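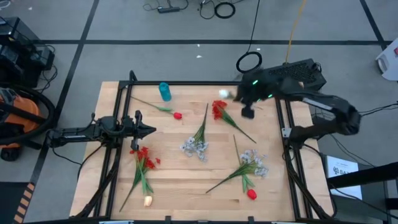 Good morning. My name is Gordon Penner and I look after trials at Lokico. We buy equipment for small packing firms, mostly in flowers, plants and dried goods, and before we buy anything we test it. For the next half hour I want to talk about the Gresard kit, a two-arm bench set sold by Hoton, and what we found when we gave it a flower job. Flowers are a hard test for a gripper. The stems are thin, the heads are wide, and when they are put down on a table they end up lying across each other. Ours were artificial, so that the same stems could be used over and over. The arm on the right has a single white flower in its gripper, and the bunches are still on the table with the teal cup behind them.

(Pause. Ask who in the room packs by hand. Wait for hands.)

What you get for the money. Two arms, two grippers, the rails, the cables and the control software. You do not get a table. Hoton will sell you one, but we used our own. You also need a computer, and the one they list as the minimum is too slow in our view. Go one step up.

Setting up. Igor Matoušek did this for us, with one helper. It took 7 hours from opening the first box to the first pick. Most of that went on cables and on lining up the two sides. The manual is clear up to the chapter on lining up, and then it refers you to a page that was missing from our copy. Hoton sent it the same afternoon.

(Mention that the newer manual has the page in it.)

Teaching it a job. You guide the arms through the task and the software records it. We recorded 191 runs of the flower job. Igor thinks we could have stopped sooner. I would not plan on fewer for a job with mixed stems.

Results. We ran 2,183 picks in July. Single stems went well from the first day. Bunches were slower, and where one stem lay over another the arm often took both. We logged 63 stops where a person had to step in. Most were double picks. A few were the software losing its place after a pause, and the update cured those.

(If asked about speed: slower than a trained packer. Do not give a figure, it depends too much on the layout.)

Things we liked. The grippers come off with one tool. The arms are quiet enough to talk over. Support answers the phone before 5 pm and knows the product.

Things we did not like. The cables are long and there is nowhere to put them. The warning tone is the same for every fault, so you have to walk over and read the screen. Spare finger pads are only sold in full sets.

We also looked at the Taheri bench set. It is cheaper, with one arm, and it would do for trays of pots. For loose stems I would pay for the second arm.

Our advice to members is to rent the Gresard for a season first. Hoton offers this and takes the rent off the price if you buy.

(Questions. Igor to take anything on the software. Price sheets are at the back by the door.)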